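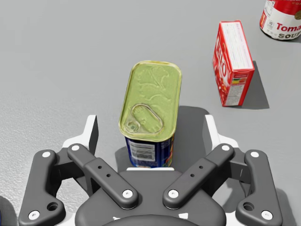

Week 6. Shelf life and what the date on the packet means

Food dates get treated as if somebody in a white coat had watched the stuff go off and written down the hour. Mostly they are a maker's guess about quality, made with one eye on complaints and the other on stock. For this course we keep two phrases apart, and I will mark you down for mixing them. "Use by" is about safety. "Best before" is about taste, texture and colour. A sealed tin with a ring-pull lid and a printed label round its side is nearly always in the second group, yet people bin tins the morning after the date as if they had turned overnight. Ask them why and they say "it's out of date", which tells you nothing about the food.

How the date gets chosen

The textbook answer is storage trials. You keep samples at a set temperature, open some at intervals, and have a panel taste them. Fine, where it is done. Yolanda Correa's reading for this week looks at how small firms go about it, and I'd ask you to read her section on copied dates twice. A new maker looks at what the rival product carries and prints the same. The rival may have done exactly that a few years earlier.

Speeded-up trials are the other route. Store the food warm, watch it age, scale the result back to room temperature. This assumes that warm ageing is the same process as cool ageing, only quicker. For some fats it is close enough. For anything where the texture matters I don't believe it, and the Stullcombe handout (back of the pack) gives no good reason why I should.

The Triver claim

You will meet the claim that clearer date wording cuts household waste by a fifth. It comes from the Triver survey. Before you put it in an essay, look at what was done:

300 households, all of whom had signed up to a scheme about waste
a food diary kept for 6 weeks, filled in by the household
no weighing of bins at any point

People who know they are being asked about waste write down less of it. Parvathi Suvarna made this point at the May seminar and the reply was that the effect "should even out". I have yet to see why it should. Alcides Huamán's later study had 2000 replies, but it asked people what they would do with an out-of-date yoghurt, and what people say they would do with a yoghurt is a poor guide to anything.

Sniffing and looking

The usual advice is to trust your nose. It works fairly well for sour milk. It does not work for the germs that matter most, several of which leave no smell. With tins, swelling, deep dents on a seam and leaks count for more than the date does. If a tin bulges, don't taste it to check.

For next time

Read Sánchez, chapter 6, and skip the part on freezing, which we do later. Bring one page, no more, on whether "best before" should be dropped from dried and tinned goods. I'm not after a balanced answer. Say which way you'd go and what evidence would change your mind. Late pages go in the tray outside the Vilia room before 4 pm.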